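Plitumach sells the Jarura wrist camera kit for small pick-and-place arms. We write this page for people who are planning a budget, so it begins with the costs and the limits.

## Jarura wrist camera kit

The kit costs 1,495 without the mounting plate. With the plate and the long cable it is 1,876. Delivery is not included in these prices. A spare lens cover costs 95, and we advise to order it together with the kit.

Before you choose a lens, please think about how near the camera will come to the objects. Our standard lens has fixed focus. A gray view without sharp edges gives very little to a program which must find a part.

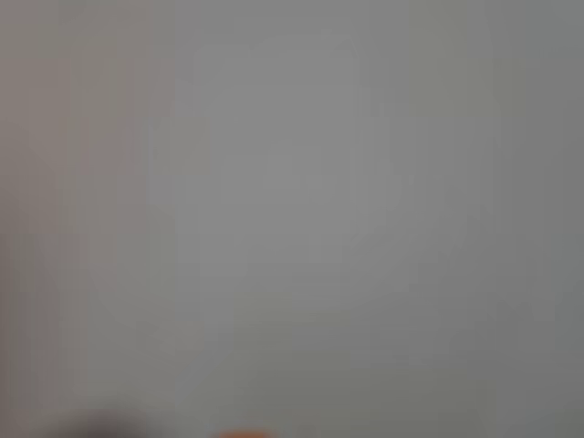 *Wrist view, strongly blurred. A small orange shape is at the bottom edge.*

If your work needs detail both far and near, plan for a second camera on a fixed stand. The Xenos stand fits on most benches and is ordered separately. It needs its own cable and its own port on the computer, so count the ports before you order.

### Small and colored objects

Many customers ask if the kit is suitable for toys and other small plastic pieces. My answer is yes, when color is enough to separate the piece from what is behind it. 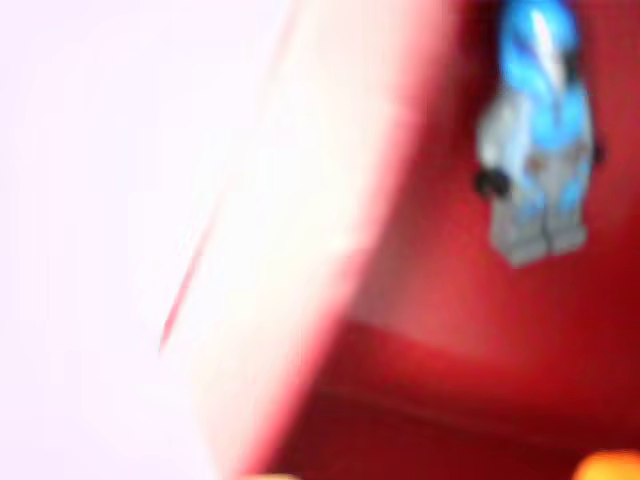
For reading a printed detail or measuring a part, I would not buy the standard lens. Ask for the Standari close lens, and send us the shortest working distance you need. We can then tell you if it will fit under your gripper.

### What to put in the budget

- Kit, with or without plate
- Lens cover
- Lamp, if the room light changes during the day
- Two days for mounting and calibration
- Second camera, if necessary

Orders that reach us before the end of August are shipped at the current price. Questions about mounting go to Gunnlaugur Snorradóttir at the Plitumach sales desk. Please write the model of your arm in the first message.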